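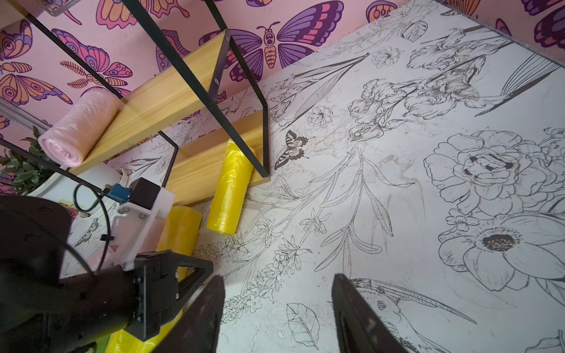

Plant drawings in black line on a white floor

Pristcombe Basketball > Women's team > Starting five after the Brenar game

skist_row_c
I would like to open a discussion about the starting five, as I have thought about it since we came home from Brenar. We lost by six. In my opinion we lost it in the first quarter, when we could not score from outside and Brenar put all their tall players near the basket. Ye-seo Jin came in when we were already far behind, and from that moment the game was even.

My question is simple. Why does she still come from the bench? I understand that Coach wants energy in the second unit, but you can not use energy to climb out of a hole every week. I would start her next to Jurgita Jankauskaitė and let them play the pick and roll from the first minute.

I am writing with respect for the coach, who knows more basketball than me.

mapleglass
Disagree. She is good off the bench BECAUSE she comes in against tired guards. Start her and she gets the best defender in the league on her for the whole first quarter. We tried it in April last season and she was in foul trouble before half time.

skist_row_c
I remember this game also. But two of those fouls were offensive fouls with the screen set too late, and this is not her fault. Now she and Jurgita have played together much longer and they have a better understanding.

TallPaulie
Who comes out though? Everybody wants to start someone, then goes quiet when you ask who sits down.

skist_row_c
That is fair. I would move the captain to the bench for the first minutes, only against teams who defend in a zone. I know it will not be popular.

TallPaulie
It is not popular lol. She guards the other team's best wing every night. Take her out and Brenar get sixty in the first half.

old_whistle
I was at the scorer's table side for that one. 114 points between the two teams is not a lot for this league, so I wouldn't blame the defence, starters or bench. We had seven turnovers in the last quarter and most of them were passes into the post that were never on. That's what cost us. You can change the starting five as often as you like, if the post entry is that slow it gets stolen.

mapleglass
^ this. Jurgita was calling for the ball on her left shoulder and they kept throwing it to her right.

skist_row_c
Thank you, I did not notice the shoulder, I will watch the recording again tonight. On television the angle is from the far side and the post is often behind the referee.

But I think it is connected with my point. Who gives the best pass to the post in our team? For me it is Jin, and she was sitting down for a part of the last quarter too.

old_whistle
She sat for two minutes with four fouls. Any coach does that.

ji_supporter
Coming over from the Ji board, hope that's okay. We play you next and I can tell you our people would be much happier if Jin stays on your bench at the start. Our coach likes to begin in a zone, and we don't have anyone quick enough to chase her in the corners.

TallPaulie
Welcome, and that is exactly what someone from Ji would say if they wanted us to start her

ji_supporter
Haha. Fair enough. I liked the noise at your place last time, by the way. How many did you get for the Skistamby derby?

old_whistle
993, best of the season so far. The far stand was open for once. They ran out of pies at half time.

skist_row_c
It was a very nice evening. My daughter is still speaking about the drum.

I have now watched the last quarter again. I must correct myself a little. Old_whistle is right about the turnovers, and two of the bad passes were from Jin, I had remembered them as from somebody else. I still would start her against Ji, for the reason of the zone, but I am less sure than when I wrote the first message.

mapleglass
Respect for going back and checking. Still wrong about starting her :)

TallPaulie
Does anyone know if the bus to Ji is on again? Last year you had to put your name down at the front desk before training.

skist_row_c
Yes, it is the same system. The list is at the desk already, I wrote my name this morning. We leave from the car park behind the gym and there is still place at the back.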